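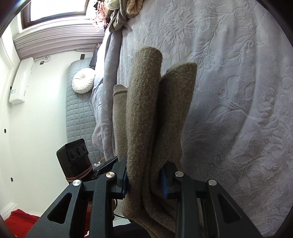

Figure 1. Palma closed on a thick wool knit, blue pads on either side of the cloth.

Keeping Palma Closing Straight: Setup and Care of a Hand-Held Gripper
Vitura Workshop Course, Final Project Report
February 2023

What I signed up for

My project was to look after one machine for six weeks. You pick something from the Andis bench, you learn how it goes together, you fix what's wrong with it, and you hand it back with notes good enough that the next student can pick it up cold. Most people in my section went for the bigger stuff. I took Palma, the hand-held gripper, mostly because I could carry it home in a backpack (my desk at home is bigger than my share of the bench, and it has a better lamp).

Palma is a two-jaw linkage. The outer arms have triangular cutouts, a pair of inner bars runs up between them toward the jaws, and the whole thing pivots on pins. When the linkage is healthy both jaws arrive at the middle together. When I got it, the left one came in early and shoved whatever you were holding over to the right before the other jaw showed up. On a box you would barely notice. On cloth it's awful! You get a fold half pinched, the near side slides, and then you're holding a corner you never aimed for.

Finding the slop

I spent my first two sessions blaming the pads, which was a waste of two sessions. The pads are the part you see touching things, so I figured they were the part at fault. I swapped left for right, cleaned them, swapped them back. Same early jaw every time.

What finally helped was taking the pads off completely and wiggling each joint with the linkage held against the edge of the desk. Three of the pins felt snug. The one at the inner left had play in it — not a lot, but you could hear a tiny click if you rocked the bar. By the time that little bit of play travels up the bar to the jaw, it's a real gap.

I pulled the pin and looked at it under the bench magnifier. The pin itself was okay. The hole in the bar had gone slightly oval, so I printed a new bar, cleaned up the hole by hand with a reamer, and went slowly, testing the pin after every couple of turns. My first new bar I overdid and had to throw away. The second one is the one that's in there now.

One warning for whoever gets this next: put the pins back in the joints they came out of. I laid mine out on a strip of tape with the positions written next to them, and I only thought to do that after mixing them up once and having to sort it out by feel.

Pads

The pads are the blue ones from the Leletex kit in the second drawer. They're glued, and the glue is the fussy part. Scrape the old stuff off all the way down to the jaw, wipe it, let it dry, then a thin layer on the jaw only. I clamped each one overnight. If you glue the pad with the jaw fully open it's really easy to get it a bit crooked, so I closed the linkage on a 3 mm spacer and lined both pads up against that before clamping.

Lint is the other thing. Wool and fleece shed like crazy, and fibers pack into the ridges. I used a dry toothbrush, always along the ridges. Water works too but then you're waiting for the pad to dry, and I'm not patient.

Camera and cable

The camera sits low on the left side and looks up past the jaws. There's a rubber band around the base of it, and checking that band is now the first line on my checklist. I tug it, look for cracks, and swap it if it's lost its stretch. Spares are in the same drawer as the pads. After changing the band I close the jaws and check the view on the laptop to see that the jaw tips land where they did before. I drew two marks on a piece of clear tape on my laptop screen for this. Low tech, but it took ten seconds each time and I used it constantly.

The cable needs slack. I had it too tight for the first week and every time I turned my wrist it pulled. Leave a loose curve near the hand, and keep the curve away from the inner bars. Mine got caught between a bar and an arm once and left a dent in the jacket. No damage to the wire as far as I can tell, but I've put it in the log anyway.

Trying it on real cloth

Once the new bar was in, I tested at home on whatever was lying around on the bed: wool knits, a plush blanket, thinner things. Thick wool was the best test by far. It pushes back on the jaws, so any leftover lean shows up right away, and it has folds you can pick from different sides. My routine was to push a fold up with my free hand, come in from below, close, hold, open, and look at whether the fold had shifted sideways.

The log for the whole project has 923 closes in it, spread over all the fabrics. I stopped every 200 to rock the joints and brush the pads. I didn't find the click again at any of those stops. The right outer pin did start to feel a little dry partway through, so it got one drop of light oil on a toothpick, and I wiped off everything that came out the sides. Please don't spray oil anywhere near this thing. It gets on the pads and then it gets on somebody's sweater.

Plush was harder than I expected. The jaws close fine, but the pile squashes and you think you've got more fabric than you do. I don't think that's a repair issue. A wider pad might help and I'd have liked to try one, but I ran out of weeks.

Checklist I'm leaving in the case

Tug the band on the camera base, swap if tired.
Rock each pin joint with the pads clear of anything. Listen for a click.
Close the jaws slowly on nothing and watch whether they meet in the middle.
Brush the pads along the ridges.
Check for slack in the cable, then turn your wrist both ways.
Write the close count in the log before you put it away, even if you only did a few.

What I'd change

I'd write things down from day one. My notes from the first week are basically "left jaw weird again" four times in different ink. I'd also print two spare bars at the start and ream them both on the same afternoon while my hands remember what the right fit feels like. There's one finished spare in the case now, and one blank that still needs its holes done.

The part I'm still unsure about is the printed hole itself. It held up for my testing, but the old one probably did too for a while. A small metal sleeve in the bar would be the real fix, and I've left a sketch with the dimensions in the folder next to the log. The sleeve stock hadn't come in when I turned this in.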